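News > Technology > Robotics

Castberg team teaches robot arm household jobs using a gripper you hold in your hand

Last updated: 7 December 2020
27 comments | 249 shares

A small robotics group at the Castberg Institute has shown that a robot arm can learn everyday tabletop jobs from people who never go near a robot, and the results are a real treat for anyone who has been waiting for these machines to get handier around the house.

The method, which the group calls Rakimano, starts with a hand-held gripper: two fingers, a grip for the person holding it, and a camera looking down past the fingers. People take it home, pick things up and put things down, and go about their business at the kitchen table or the desk. The recordings come back to the lab and are used to train a program that then runs on a proper arm fitted with the same fingers.

It sounds almost too easy, and the group admits that it wasn't. An early version, tried out in May, had the arm confidently reaching for a spot well to the side of whatever it wanted. The trouble was traced to the way the training program lined up the pictures with the movement of the hand. With that fixed, the arm started behaving itself, and the numbers published in the group's new report are very good.

Across 249 trials on four tabletop jobs, the arm finished the job 80 per cent of the time. The same arm, trained on recordings made the old way by steering the robot with a joystick, managed 70 per cent. Both programs were given the same number of recorded hours, so the comparison is a fair one, and the hand-held recordings were far quicker to gather!

The four jobs were picking up a cup and setting it on a saucer, putting a spoon into a mug, moving a small box from one side of a table to the other, and closing the lid of a tin. None of it is glamorous, but all of it is the sort of thing a helper robot would be asked to do before breakfast. The spoon was the hardest. It's thin, it slides, and the fingers have to come down nearly flat to the table to get hold of it.

The cup was the easiest by a good margin, and the box came in close behind. With the tin, most of the failures happened at the very end, when the lid was in place but had not been pressed down. The group counted those as failures all the same, which seems tough but proper.

What makes the work exciting is where the recordings were made. Robot training has traditionally happened at one bench, under one set of lights, with the same few objects. Programs trained like that can look brilliant at home and fall to pieces in the room next door. The Rakimano recordings came from 27 different homes and workplaces in the Jostum area, on all sorts of tables, and the trials were run in rooms that did not appear in the training set at all.

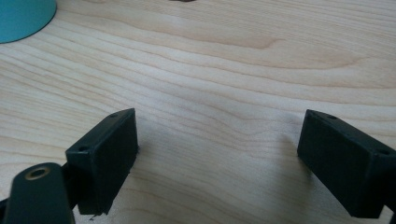 Tables turned out to matter more than the group had guessed. A program that has only ever seen a plain white bench can take a streak in timber for the edge of an object, or a shadow for a thing worth grabbing. The group tested this directly by training one version only on recordings from plain surfaces and another on the full mix. On patterned and grained tabletops the plain-surface version dropped off badly, while the full-mix version hardly noticed the change. On plain surfaces the two were level, so the extra variety cost nothing.

There is a second finding tucked away near the back of the report, and it may end up being the more useful one. The group kept the recordings in which the person had not picked anything up yet and the hand was simply hovering, closing in or moving off again. The usual practice is to trim those parts out so the program can concentrate on the grasp itself. Leaving them in made the arm noticeably better at recovering when it missed. After a failed grab it would lift, shift across and have another go, where the trimmed version tended to close its fingers on thin air and carry on as if all was well.

Anyone who has watched a robot solemnly deliver nothing to a saucer will know why that is such good news.

The shape of the fingers was kept deliberately simple, and the hand-held tool and the arm use the same design. That match is central to the method. Seen through the camera, the fingers look the same whether a person or a machine is moving them, and the program does not have to be taught that a hand and a claw are doing the same job. The position of the camera is matched as well, down to the angle, and the report spends several pages on how to check it with a printed card before each session.

The training itself was carried out on equipment at Ostrowski, the computing centre that serves several research groups in the district. Each version of the program was trained three times from scratch to make sure a good result was not just luck, and the figures given are averages of the three. The spread between runs was small for the cup and the box and wider for the spoon.

The report is open about the gaps. Everything was done with a single arm, so jobs that need two hands are off the table for now. The gripper has no sense of touch, and the program relies on what the camera can see, which leaves it guessing once an object is hidden between the fingers. Glass was left out of the trials altogether. Lighting was another sore point – with strong sunlight coming in low across the table, the success rate fell, and the group says it does not have enough early-morning and late-afternoon recordings to say whether more data would sort it out.

Speed is the other thing to work on. The arm moved at less than half the pace of a person doing the same job, partly for safety and partly to give the program time to look again between movements. A faster version has been tried informally but is not covered in the report.

Even so, it's a cheering bit of work. Gathering good recordings has been the slow and costly part of this field for years, and a tool that fits in a backpack and can be used by anyone with a spare hour changes what a small group can hope to do. The plans for the hand-held gripper and the code for training the program will be released together, along with the full set of recordings from those homes and workplaces that agreed to it. Any that did not agree were used only for training and will stay with the group.

Next on the list is a longer set of jobs strung together, starting with clearing a table after a cup of tea. The arm will have to work out for itself what goes first, and the group plans to run those trials in kitchens around Jostum as well as in the lab.

Filed under: Robotics, Research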